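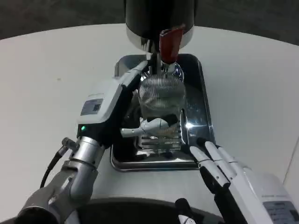 Section 4 covers the working rules for a two-arm Silasis cell when it runs a counter dispenser. Read it before you teach any position, even if you have set up a Silasis cell at another site. The rules apply at all times when the arms have power, including slow teaching moves. Most of them concern the small space between the spout and the glass. With the glass standing in the tray directly under the spout and the left gripper up beside it, a small error in a taught point is enough to tip the glass or strike the machine.

Posted in January by Wubit Woldemariam, Stovmont site set-up
Print this page | E-mail this page
Shares: 29 | Comments: 2

4.1 Before you switch on the arms

1. Wipe the table and the tray. Remove tools, cloths and spare glasses from the reach of both arms.
2. Check that the tray sits flat and the drip grate is seated in it.
3. Look at the glass for chips and cracks. Throw away any damaged glass.
4. Check the cables at each wrist. They must have slack with the arm at full stretch and must not pass between a gripper and the tray.
5. Test the stop button. Test it again at every change of operator.

CAUTION: Do not test the stop button with a glass in the gripper.

4.2 Who may be near the cell

One person holds the pendant and gives the commands. Anyone else stays behind the floor line. If a second person has to reach over the table, the pendant holder stops both arms first and says so out loud. The second person answers before reaching in.

A paused program is not a stop. The arms can move again from a pause without warning.

4.3 Teaching the handle position

1. Set the speed limit to "Teach" and check the setting on the pendant.
2. Place an empty glass on the drip grate, under the spout.
3. Park the right arm low and clear of the glass.
4. Bring the left gripper to the handle from the side. Do not pass over the rim.
5. Close the gripper at the lowest force that holds the handle without slipping.
6. Save the point. Open the gripper, back away and run the approach again from the park position.

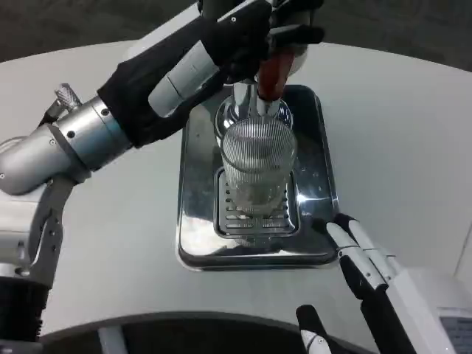

Fig. 4-2. Left gripper closed on the red handle, empty glass on the drip grate. The right gripper is kept off the glass.

Note: Some dispensers leave very little room between the rim and the housing. Change to a shorter glass if you can't lift the one you have straight off the grate.

Note: If you fit a fabric sleeve on the arm, check that it does not bunch up at the joints. Run every taught move once with the sleeve on.

4.4 First pours

1. Run the full program with the dispenser supply closed.
2. Open the supply and run one pour at teaching speed. Keep a hand on the stop button.
3. Clean up any spill before the next run.
4. Write the glass type and grip force in the Coman log sheet.

Do not raise the speed on the same day that you change the glass type.

4.5 Repeat checks

Inspect the finger pads every 384 pours. Replace the full set when the counter shows over 2,000, even if the pads look good. Reset the counter in the Nillent service menu and initial the log sheet.

After any contact between an arm and the dispenser, go back to 4.1 and teach the handle position again. Do not correct the old point by hand.

Continue to Section 5, Cleaning and Overnight Parking.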